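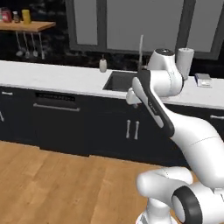
Gedby kitchen, sink side, arm at the counter front.

Friday, notebook, Irkora sim bench

OK so this was a great bug and I want to get it down before the weekend eats it.

Short version: the arm has been pushing its fingertips straight through the front edge of the counter and the sim has been calling it a clean run. No contact, no stop, no flag in the log. We found it because Ghazala Dhanial was looking at torque plots for something else entirely and asked why joint 4 was so quiet during the low approaches. It was quiet because there was nothing there to push on!

Background for whoever reads this later. The Gedby kitchen is the one we got converted in April, and all the low-reach jobs run in it (cabinet pulls, dishwasher handle, the drawers on the range side). The arm has a keep-out layer that is supposed to trip a protective stop if any link gets within 5 cm of the countertop without a grasp being active. On the Skodeo controller that layer reads from the collision meshes, and the picture on screen comes from the visual meshes. Two separate files. You can probably see where this is going.

Morning: reran the sink-side set with everything at default. 50 episodes. Protective stop fired zero times. I had believed that number for two weeks and was quite proud of it. Then I wrote a dumb little script that takes the fingertip position at every step and checks it against the visual countertop, ignoring the physics completely. 13 of the 50 had the fingertips inside the slab at some point. The worst one went in under the lip and came out the top.

Turned on the collision overlay after that, and wow. The counter's collision box was floating off behind where the counter is drawn, so the front strip was basically painted air. The wall and floor were fine. The cabinet boxes were fine too, and that threw me for a good while, as I was sure the whole kitchen had been shifted together.

Things I tried before finding it, so we don't do them again:

Smaller physics step. No change, just slower.
Thicker contact margin on the fingers. Changed which episodes failed, which had me excited for half an hour, but the total stayed bad.
Swapped in the old Lunde gripper file. Same behavior, so the gripper is cleared.
Restarted everything. Of course.

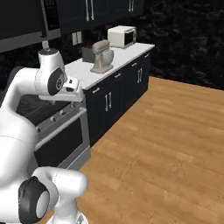 After lunch Renzo Bassi came over and we went through the converter together. He spotted it in almost no time, which is annoying and wonderful. The counter pieces were modeled with their origin at the back edge, and the converter assumes origin at center when it builds a box. It applies a correction if the part has a parent transform. The cabinets have one. The counter pieces don't, they hang directly off the room, so they skipped the correction and got a box centered on their back edge. Half of the box in the wall, half of the counter uncovered. Every bit of it made sense once we drew it on paper.

The safety side of this is what I want us to talk about properly. The keep-out layer did exactly what it was told. It was watching the wrong box. And we were about to use these same runs to sign off the approach speeds for the real arm, which would have met a real counter at those speeds. The hardware has its own force limit, so I don't think we'd have wrecked anything, but I don't want that limit to be the first thing that notices.

Fix, as of 4:30: converter now writes the box from the mesh bounds and leaves the origin alone. Rebuilt the kitchen. Overlay hugs the counter all the way round, lovely to look at. Reran the 13 bad episodes with the same seeds. The stop fired in every one, before contact. I may have cheered.

Also added a check to the loader: compare visual bounds and collision bounds for every fixed part, and refuse to start if they differ by more than 5 mm. It immediately complained about a shelf, by 8 mm. Haven't looked into that yet. Could be real, could be rounding in the export.

Still open:

The 37 "good" episodes need a rerun too. Some of them may have been good only by luck, and the planner was using the wrong box as well.
Torque numbers from before today in this kitchen: treat as junk for anything near the counter. I've put a note in the results folder.
Ghazala wants a plot of expected vs. measured joint load as a standing part of the report. Yes please. It would have caught this on day one.
Check whether the other converted rooms have parts hanging straight off the room. Renzo thinks at least the Lunde pantry does.
Approach speed sign-off is on hold until the full set has been run again. I've told Renzo, need to tell the hardware bench.

Full rerun is going overnight on the big machine. Seeds unchanged, logging level up one, overlay recording on for the sink side only or we'll fill the disk again.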